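Fondon Catering Supplies
Soup Kettles & Hot Holding

Duvitz Goda Soup Kettle, 17 Litre, Black

Product code: Goda 17
Availability: in stock
Delivery: free to mainland addresses on orders over £200

The Goda is a wet-well soup kettle for cafés, pubs, canteens and small restaurants. It keeps soup, curry, chilli, porridge or gravy at serving temperature through a lunch or evening service. It is the larger of the two Goda kettles and replaces the old Duvitz round kettle, which has been discontinued.

The food sits in a lift-out stainless steel pot, and the pot sits in a water bath. The element heats the water and the water heats the pot, so thick soups are less likely to catch on the bottom than they are in a dry-well kettle. You will still need to stir anything with cream or lentils in it.

The kettle is for holding hot food only. It is not powerful enough to cook from raw or to reheat from chilled in a safe time. Bring the food up to temperature on the hob first, then pour it into a kettle that has already warmed up. Allow about 45 minutes for the water bath to get hot from cold with the lid on.

Temperature

The dial is marked from 1 to 9 and does not show degrees. Hot food on display should be kept at 63°C or above, and with most soups you will reach this comfortably in the upper half of the dial. Check with a probe in the middle of the pot, and check again after topping up. The dial controls the water bath, so the food will always lag behind it a little.

Specification

Capacity: 17 litres
Power: 500 W, fitted with a 13 amp plug
Body: powder-coated steel, black
Pot and lid: stainless steel
Lid: hinged, with cut-out for ladle
Controls: rotary dial, on/off switch, indicator lamp
Warranty: one year, parts and labour

Supplied with: kettle, pot, hinged lid, pot ring, instruction leaflet. The ladle is sold separately. Choose one with a long handle, as the short ones slide in when the pot is full.

Filling the water bath

Fill to the line on the inside of the well before switching on. The line is low down and easy to miss. Do not fill above it or water will come up round the ring when the pot goes in. Top up during long services with hot water from the kettle or urn, never cold. If the well boils dry the cut-out will trip and the indicator lamp will go off. Unplug, leave it to cool, refill and press the reset button under the base.

Cleaning

The pot and lid can go in the dishwasher. Empty the well at the end of each day and wipe it out with a damp cloth. In hard water areas, descale when you see a white crust forming on the floor of the well. Do not use bleach or wire wool, and do not put the body under a tap.

Spares

Lids, pots and dials are kept in stock. Elements and thermostats are ordered in from Duvitz and should be fitted by a qualified electrician. Spares for the old round kettle do not fit the Goda, apart from the dial.

Customer review

"We have two of these on the counter at Yurt and they are on every day from November until the weather turns. One has the vegan soup and the other has whatever else is going. They hold the heat well. My only complaint is that the numbers wore off the first dial after a winter of wiping, so we put a dot of nail varnish at our usual setting. The lid is heavier than the old one and it stays up when you want it to."
Zulmira Pinheiro, 22 August 2020

Delivery and returns

Orders are sent out on a two-day service and need a signature. Please check the box before you sign and write "damaged" on the sheet if it has been crushed. Unused kettles can be returned within 30 days in the original packaging. We cannot take back a kettle once water has been in the well, unless it is faulty.

Trade accounts

Cafés and groups buying for several sites can ask for a trade account. Accounts have a credit limit of £500 to start with, and this is looked at again after six months of regular orders.

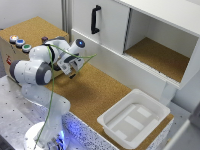 To apply, send us your trading name, delivery address and the name of whoever pays the invoices.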